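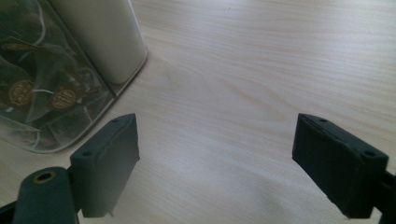 Fiction – Très courts

La table de Jõgi

Tala posa la joue sur le bois, comme quand elle était petite. De si près, les veines devenaient des rivières ! Elles filaient en biais, fines, ondulées, puis s'enroulaient autour d'un ovale à peine dessiné.

– C'est Olleswood, décréta-t-elle. L'île au milieu du courant. Il y vit 92 pêcheurs et une reine.

Deepak se pencha à son tour, déjà conquis.

– Et la reine, elle s'appelle comment ?

– Lucinda. Elle règne depuis 1751 et elle adore les orages.

Il éclata de rire, passa l'index sur le bois clair et partit vers l'amont – quel voyage ! – sans lever le doigt une seule fois.
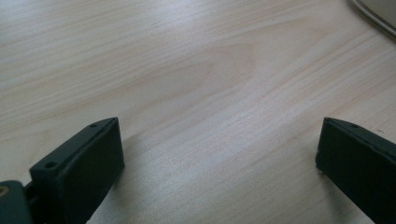

La grande courbe

Plus loin, les lignes se rejoignaient en une arche immense, d'un brun très doux.

– Le golfe de Trorham, souffla Deepak. Environ 200 lieues à la rame.

– On y va ?

– Bien sûr qu'on y va !

Tala ferma les yeux. Elle entendait déjà les rames, et quelqu'un qui chantait sur l'autre rive.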